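브리르코브시데 공용 작업장 12월 안전 점검표 및 의견

점검 대상: 1층 작업실, 자재 창고, 전자기기 분해실, 복도와 비상계단
점검자: 테다 하만, 세나 움베이
확인: 프리데리케 그루베
표기: 양호 / 보완 / 불량. 해당 없는 항목은 빗금 처리.

1. 출입구와 통로

1-1 주 출입문 개폐 상태: 양호
1-2 비상구 앞 적치물: 불량
의견: 창고 쪽 비상구 앞에 접이식 의자와 빈 상자가 쌓여 있었음. 점검 중에 일부를 옮겼고 나머지는 당일 저녁까지 치우기로 함. 지난번에도 같은 지적이 있었으므로 바닥에 노란 선을 다시 긋고 "적치 금지" 표지를 눈높이에 붙일 것.
1-3 통로 폭: 보완
의견: 가장 좁은 곳이 74cm. 선반을 벽 쪽으로 더 붙이면 해결됨. 선반 아래 바퀴 잠금장치 하나가 헐거우니 옮길 때 같이 조일 것.
1-4 계단 미끄럼 방지 테이프: 보완
의견: 아래에서 세 번째, 네 번째 단의 테이프 끝이 들떠 있음. 덧붙이지 말고 떼어 낸 뒤 새로 붙일 것.

2. 소방

2-1 소화기 압력 게이지: 양호
2-2 소화기 위치 표지: 보완
의견: 분해실 안쪽 소화기가 외투걸이에 가려 문에서 보이지 않음. 외투걸이를 복도로 이동.
2-3 연기 감지기 시험: 양호
의견: 시험 버튼으로 전부 작동 확인. 복도 끝 감지기는 소리가 작아 건전지 교체를 신청함.
2-4 대피 안내도: 불량
의견: 안내도에 예전 칸막이가 그대로 그려져 있음. 크누트 슈트로벨이 새 도면을 가지고 있으니 받아서 교체할 것. 출입구와 휴게실 두 군데 모두.

3. 전기

3-1 분전반 앞 공간 확보: 양호
3-2 분전반 회로 이름표: 보완
의견: 9번과 11번 회로 이름표가 지워져 읽을 수 없음. 차단기를 하나씩 내려 확인한 다음 다시 적을 것. 작업자가 있는 시간에는 하지 말 것.
3-3 멀티탭 연결 상태: 불량
의견: 휴게실에서 멀티탭에 멀티탭을 이어 쓰고 있음. 전기 주전자와 난방기가 같은 줄에 물려 있어 즉시 분리함. 개인 난방기는 반입 신고를 한 것만 사용 가능.
3-4 누전 차단기 시험: 양호
3-5 분해실 전원 차단 절차 게시: 보완
의견: 절차문은 있으나 글씨가 작고 작업대에서 멀다. 내용도 고쳐야 함. 지금 문구는 "전원을 끈다"로만 되어 있는데, 플러그를 뽑는 것까지 분명히 적어야 한다. 전원 공급 장치의 외함은 열지 않는다는 문장도 추가할 것.

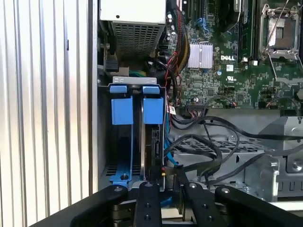

3-6 작업대 콘센트 고정: 양호
의견: 지난번에 흔들리던 창가 쪽 콘센트는 나사를 교체한 뒤로 이상 없음. 벽과 덮개 사이의 틈은 남아 있으나 전선이 닿지 않는 위치임.

4. 수공구와 보호구

4-1 드라이버, 니퍼 손잡이 상태: 양호
4-2 보안경 비치: 보완
의견: 수량은 충분하지만 긁힌 것이 섞여 있음. 앞이 흐리게 보이면 이마 위로 올려 쓰게 되므로 골라내서 버릴 것.
4-3 절단 방지 장갑: 불량
의견: 작은 치수가 없음. 세나 움베이가 큰 장갑을 끼고 작업해 보았는데 나사를 집기 어려웠다고 함. 페이터르스에 주문할 때 작은 치수와 중간 치수를 같이 넣을 것.
4-4 구급함: 보완
의견: 소독 티슈와 손가락용 밴드 부족. 가위는 있음. 사용 기록지의 마지막 기록이 너무 오래되어 실제 사용분이 적히지 않는 것으로 보임. 쓴 사람이 직접 적을 것.

5. 자재 창고

5-1 선반 하중 표시: 양호
5-2 선반 실제 적재량: 보완
의견: 가운데 선반의 물건을 저울에 나누어 달아 보니 합계가 거의 467kg. 허용치 535kg 이내이나 무거운 상자가 맨 위 칸에 있음. 무거운 것은 허리 높이 아래로 내릴 것. 맨 위 칸에는 포장재만 둔다.
5-3 폐배터리 보관함: 양호
의견: 뚜껑이 닫혀 있고 단자에 테이프도 붙어 있음. 수거 전화번호만 새 번호로 고칠 것.
5-4 인화성 물질 보관: 불량
의견: 이소프로필알코올 통 하나가 잠금장 밖 창턱에 있었음. 잠금장에 넣고 열쇠는 크누트 마이네케에게 돌려줌. 사용 후 바로 넣지 않는 일이 잦아 대여 장부에 반납 시각 칸을 추가하기로 함.

6. 환기와 조명

6-1 납땜대 배기 장치: 보완
의견: 작동은 하지만 필터 교체 표시등이 켜져 있음. 예비 필터는 창고 123번 칸. 교체 후 장부에 서명할 것.
6-2 비상 조명: 양호
6-3 작업대 조명: 양호
의견: 안쪽 작업대가 오후 네 시 이후 어둡다는 말이 있어 그 시간에 다시 가서 보았음. 천장등과 스탠드를 함께 켜면 문제 없음.

조치 담당

대피 안내도 교체, 계단 테이프: 크누트 슈트로벨
분전반 이름표, 절차문 수정: 크누트 마이네케
보호구와 구급용품 주문: 세나 움베이
비상구 앞 정리, 창고 선반 재배치: 테다 하만

불량 항목은 조치가 끝나는 대로 그루베에게 알리고 이 점검표 해당 줄에 서명한다. 보완 항목은 다음 점검 전까지 처리. 점검표 원본은 사무실 문 옆 서류철에 있음.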